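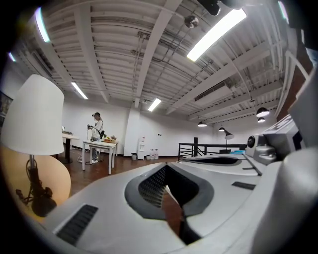 Platidden office tenants to get new rules on shared space
By Mereana Ellery
January 3, 2024

Tenants in Platidden's converted commercial buildings will have to be given 3 months' written notice before a landlord changes the use of a shared room, under a local rule that took effect this week.

The town council passed the measure in November. It covers 114 buildings, most of them former warehouses and mills near the river that have been split up into offices and studios.

Until now, landlords could close a shared kitchen or meeting room with a week's notice, or turn it into a rental unit. Tenants at the Iwasaki building on the east side complained last spring after a second-floor lounge was leased to a new business while they were still paying a monthly fee toward its upkeep.

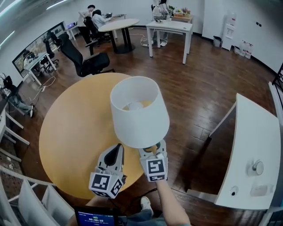 What changes for tenants

Notices must say which room is affected, when work will start and whether fees will go down. If a landlord skips the notice, tenants can hold back the shared part of their rent until one is delivered. Leases signed before the rule took effect are also covered.

Sukex, a property manager with buildings in Platidden and Prusstead, said it supports clear notice but wants a shorter period for small repairs. The council said routine maintenance is already exempt – only a change in use or a closing of more than two weeks counts.
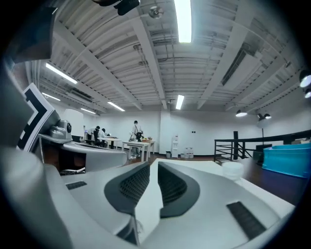 How to file a complaint

Complaints go to the town licensing desk, by mail or in person. The desk received 856 complaints from commercial tenants last year, on all subjects. Prusstead is expected to vote on a similar measure later in the year.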